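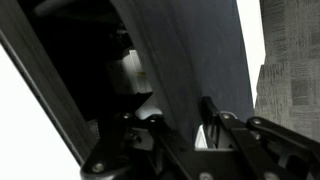
## 4. Checking the building before you let people in

If you have worked through sections 1 to 3, you already have your site folder, your contact sheet and your key ring, and you're ready for the part of the job that takes the most walking. Put on comfortable shoes! The walk-through described here is the one we use at every Lernetti property, from the little shop units on the harbor side of Zandumport up to the old Iglesias block, and it's the same walk whether the building went up in 1960 or last year.

You don't need to be an engineer to do it. You are looking for changes, and the person who sees a building every month is very often the first to spot one. What you find gets passed along to Régis Lemaire in the structures office, and he decides what it means.

### 4.1 What to bring

- The site folder, with last month's crack sheet in the front pocket
- A flashlight (please test it before you leave, and pack spare batteries anyway)
- A crack gauge card and a soft pencil
- A small level
- Chalk, a roll of barrier tape, and four "Do Not Enter" signs
- Your phone, charged, with the Emik app open and signed in

> **Note:** Emik works without a signal and will send your entries once you're back in range, so basements are no trouble. Just don't sign out until the little arrow next to your report has turned green.

### 4.2 Walking the outside

1. Start across the street, or as far back as you safely can, and take a good slow look at the whole front. Roof lines and window rows should run straight. If something looks like it sags or leans, write it down, even if you think it may always have been that way.
2. Walk once around the building, keeping the wall on your left. Going the same way each time makes it so much easier to match your notes with last month's.
3. Look at the ground where it meets the wall. New gaps, sunken paving and standing water all go on the sheet.
4. Look up at balconies, ledges and signs before you walk beneath them. If you see loose pieces, stay out from under and go right to step 4.5.
5. Check whether anyone is digging or building next door. Work on a neighboring lot is something Régis always wants to hear about the same day, and he really doesn't mind being called for it.

> **CAUTION:** Do not climb scaffolding, ladders or roof hatches as part of this walk. If a spot can only be seen from up high, enter "not seen" and move along.

### 4.3 Walking the inside

1. Begin on the lowest floor and work your way up, finishing each floor before you take the stairs.
2. Open and close every door you pass. A door that swung freely last month and sticks today may just be swollen from damp weather, but it can also mean that the frame has moved – mark it either way.
3. Find each crack listed on the sheet and lay the gauge card over its widest point. Write down the reading in the column for this visit.
4. For a new crack, make a short chalk line across each end, add your initials, and give it the next free number on the sheet.
5. Look at the columns and the undersides of beams wherever they aren't covered. Rust stains, flaking concrete and bare steel all count as findings.
6. On storage floors, compare what is stacked there with the load plate by the door. The upper floor at Iglesias is posted at 170 pounds per square foot, and it's surprisingly easy to go over that with boxed paper or floor tile.

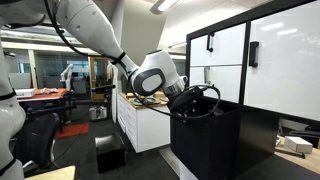 *Indoor work area with a white robot arm and a tall black bin.*

7. Stand still for a minute in the middle of each large room and listen. Creaks that come and go with footsteps are common in older floors. Popping or cracking sounds with no one moving are a reason to leave, and you should go straight to 4.5.

> **Note:** Please don't paint over, fill or tape across a crack, however untidy it looks. Maxence Boyer lost a whole winter of readings that way after a well-meant touch-up in February, and we had to start the sheet over from zero.

### 4.4 Entering your findings

Sit down somewhere comfortable for this part, and do it before you drive home. In Emik, choose **New walk-through**, pick the building, and copy your sheet line by line. Each finding needs one of these ratings:

| Rating | Meaning | Who hears about it |
|---|---|---|
| A | No change from last visit | Goes in the file |
| B | Small change, no danger seen | Structures office, by end of day |
| C | Clear change, or new damage to a column, beam or stair | Structures office, by phone, right away |
| D | People could be hurt | Emergency services first, then us |

If you are stuck between two ratings, pick the more serious one.

### 4.5 If you find something dangerous

1. Leave the area and take everyone you meet along with you. Use the stairs.
2. Call emergency services from outside. Give the street address, the floor, and how many people may still be inside.
3. Move people at least 30 yards from the wall, and farther for anything taller than three stories.
4. Tape off the entrances you can reach without going close to the damage, and hang your signs.
5. Call Régis. If he hasn't picked up after two tries, call Faustine Leblanc, whose number is just under his on the contact sheet.
6. Wait for the fire crew and hand over the floor plans from your site folder.

> **WARNING:** Do not go back in for bags, coats, tools or the crack sheet. No one may enter again until the structures office has given a release in writing. A spoken okay is not enough, even from one of us.

Once things are calm, call Ginette Renaud at the front desk so that she can answer the families and reporters who may phone. Please send any questions from the press to her, too, however friendly they are, and don't guess at a cause.

### 4.6 Before you leave

Check that every door you unlocked is locked again, put the finished sheet in the front pocket, and sign the log by the main entrance. Allow 15 minutes for this on the larger sites. The next section covers the yearly visit with Noémie Collet, for which you will need the full set of sheets in date order.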